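About us

Hello, and thanks for clicking through to the page most people skip! We're Trokar, a small firm in Ilerthorpe, and we hire out and set up two-armed robots for everyday indoor jobs – clearing, sorting, fetching, putting things in bins. If you run an office, a college workshop or a care setting and you've wondered whether a robot could take on some of the fiddly stuff, you're the sort of person I had in mind when I started all this.

I began in a rented unit behind the old seed merchant's, with 2 arms bought second-hand and a kettle. My background is in repairing lifts, so I knew plenty about motors and safety switches and next to nothing about fingers. Fingers took ages. The first hand we fitted could pick up a mug and not much else, and I'm still fond of it (it lives on my desk and holds pens).

These days what we offer comes in 2 parts. The first is the Cao kit, our standard package: a pair of arms with a hand on each, the stand, the cables, the control box and a proper printed manual written by me, in words I'd use to my own family. The second is a service we call Tirasow, where we come to you, look at the job you want doing, and teach the kit to do it before we hand over. You can take the kit alone if you've got someone technical on the team. Most customers take both, and I'd say that's the sensible way round for a first go.

People often ask what the teaching part looks like. It's slow, patient work, lots of small goes at the same thing. Take the tidy-up job, which is the one we get asked for more than any other. It sounds like nothing – get a bit of scrap paper into a bin – but paper is awkward stuff. It squashes, it's never the same shape from one go to the next, and it weighs so little that the hand hardly knows it's there. Then there's the bin, and its lid, and working out where both hands ought to be while all this goes on. We break it into stages and practise each one until we're happy, then join them up.
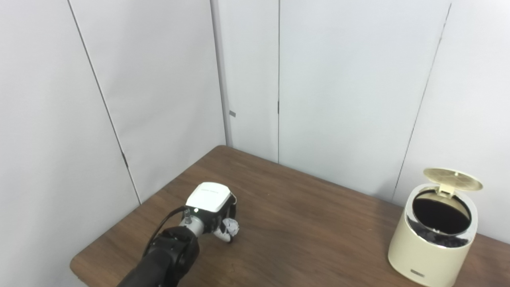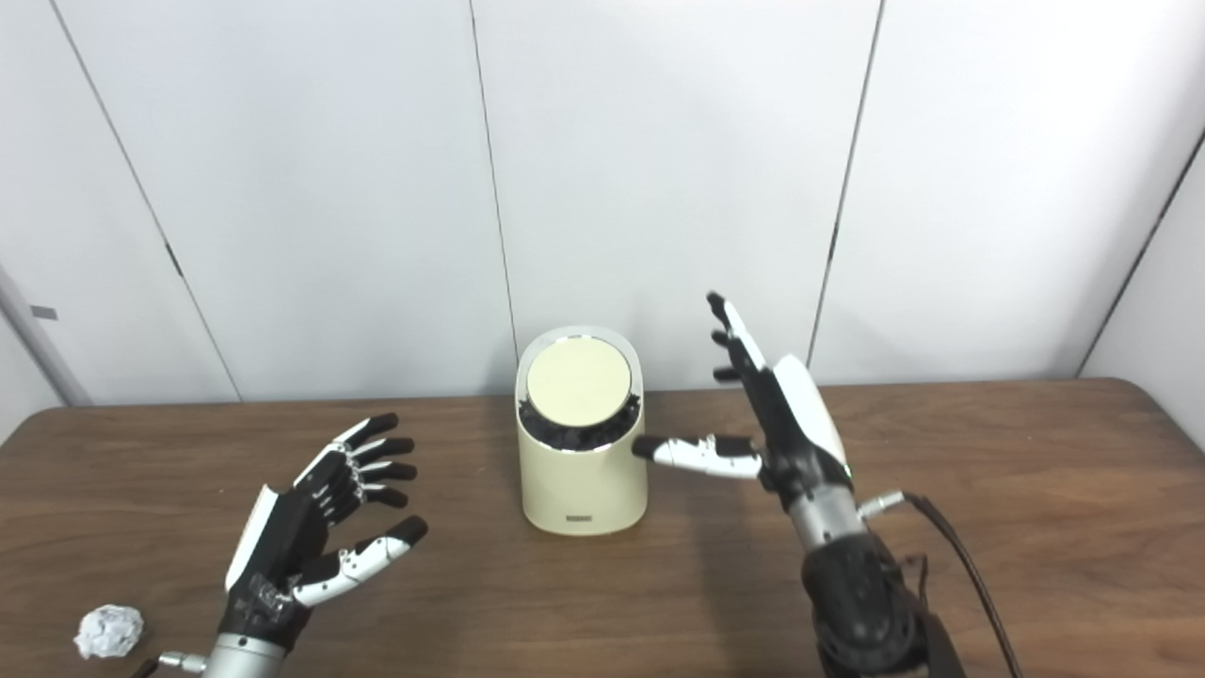
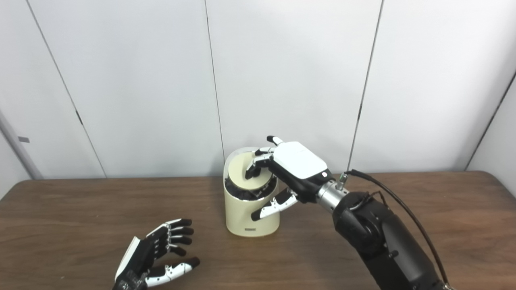 Tidy-up practice with paper and the cream bin. Top picture: the scrap in the gripper, lid up.

We worked through 757 practice goes on that job before I was willing to put it on the price list. I kept the tally in a school exercise book, and yes, I do still have it!

A few things about how we work, as they come up in nearly every first phone call. We don't sell you a robot and vanish. Every hire includes a set-up visit and a follow-up visit, and you can ring us in between, and you'll get somebody who has had their hands inside the thing. We also say no fairly often. If your job needs to be done very quickly, or outdoors in the rain, or near hot fat, our kit isn't right for it and I'll tell you so on the phone before anybody's spent any money. We've sent a couple of people off to buy a better trolley, and they were pleased with their trolleys.

Prices depend on how long you want the kit and how many jobs you'd like it taught, so we quote for each one separately. The shortest hire is 2 weeks. Schools and colleges get a lower rate, and if you're close enough we'll bring a kit over for an afternoon so the students can have a good nosy at it.

You're welcome to visit us as well. We hold an open day every February, with tea and far too much cake, and the rest of the year you can book a time through the contact form. Bring the thing you want picked up! I mean it – a box of your own odds and ends tells me more than a long email can, and it's much more fun for us. Parking is at the back, through the green gate, and do mind the step as you come in.

Page last updated 2019-07-23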